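Buying the second lot of grippers

The budget sheet for this year has been open on my laptop since April and I have promised to close it before I go on leave. Several people have asked how we decided what to buy, so I am writing it down once and will send them the link.

We are a small group. We collect demonstrations with hand-held grippers: a person does a household job holding one in each hand, and the recordings go off to be used for training. Last year we had one set and borrowed another. This year we had money for our own, plus whatever goes round them, and the second part is where I got the sums wrong.

I started with three quotes. Rovum sell a complete kit with the grippers, harness, cables and a case. Prinis sell the grippers alone and expect you to sort out the rest. Acharya would build to our drawings, which Murali Menon liked the sound of, but the lead time was 11 weeks and they wanted half the money up front. Our finance office does not pay half up front to anyone, so that was the end of Acharya for this year.

Between the other two, Prinis was cheaper on paper by a good margin. Then Doaa Erraji made me write out everything the Rovum kit included and price it separately. Cables, mounts, two harnesses, a spare set of finger pads, printed marker cubes and a case came to 411 pounds a set. Add that to the Prinis price and the two were close enough that I stopped caring about the difference and looked at repairs instead.
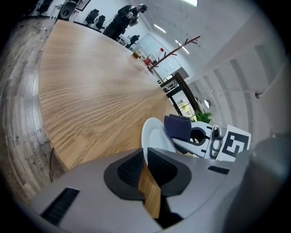
Grippers on the big table, with the plant and the cloth.

Repairs are what cost us last year. I went back through the log Rosalinda Sison keeps and most of the lost time had nothing to do with motors or electronics. Finger pads came first. The mesh on the inner face wears at the tip, the grip gets worse little by little, and by the time someone complains you have a week of recordings you are not sure about. We now change pads after every 60 hours of use whether they look worn or not, and I have put that in the budget as a running cost. Before, they came out of the same pot as printer paper and tape, and when the pot was empty people carried on with the old ones.

Rovum charge more per pad than Prinis but will send a single pair. Prinis only sell them in boxes, and the box is bigger than we would get through in a year. I did ask if they would split one. They said no, quite politely.

The second item was cables. I had allowed for one spare per gripper, and Rosalinda's log said we went through more than that. It is nearly always the connector. People step back from the table, the cable catches on something, and the plug takes the strain. I have doubled the spares and added a bag of clips so the run can be fixed to the harness at the shoulder. Vaughan Halliday would like a proper overhead boom with the cables dropping from it. I priced one from Pirkitz and it was more than a gripper. It is on the list for next year with a question mark beside it.

Furniture I had left out altogether. We were lucky with the table, as it was already in the building and nobody wanted it back. If you are starting from nothing, put a decent table in the budget and allow for one large enough to leave things on between takes. Small tables mean somebody is always clearing up, and clearing up is paid time. We looked at height-adjustable ones too, and decided against them for now. Savita Rathore is a good deal shorter than Vaughan and says the present height is fine if she stands, so we bought a cheap anti-fatigue mat and left it at that.

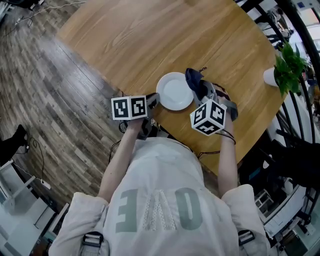 Harnesses were the item I argued over longest. The Rovum kit comes with two in one size, and the other size costs extra. I had put a line through the extra ones to save money, and Savita put it back. Her point was that a harness worn over ordinary clothes has to fit over ordinary clothes, and a hooded top under the straps already takes up a fair bit of the adjustment before you do up the buckles. In winter people wear more than that. So we have bought both sizes, and I have stopped calling them accessories in the spreadsheet.

Props are the smallest line and cause the most receipts. Plates, cloths, jars, pots, all bought a few at a time from whichever shop was on the way in. I have given props a fixed sum for the quarter and one person to spend it, currently Doaa. She buys plain things and keeps a couple of each back, so that if a plate breaks halfway through a task the replacement is the same plate. That sounds fussy until you have had to throw out a morning's work over a different shade of white.

What we ordered in the end was 4 complete sets from Rovum, with extra harnesses, extra cables and a year of pads bought in small lots. Murali still thinks we should have gone to Acharya and he may be right for the year after. I have asked them for a fresh quote with staged payments.

Two things I would do differently. I would ask for the price of spares at the same time as the price of the kit, in writing, with how long the quote stands. Our pad price went up between the first email and the order and I had nothing to point to. And I would ask the people doing the collecting what they are short of before opening the spreadsheet. I asked them last, and had to redo half of it.

Delivery is in two parts. The first has arrived and been checked in. The second is due while I am away, so Rosalinda has the order number and the key to the cupboard. If anyone has used the Pirkitz boom for more than a few months, I would like to hear how the joints have held up.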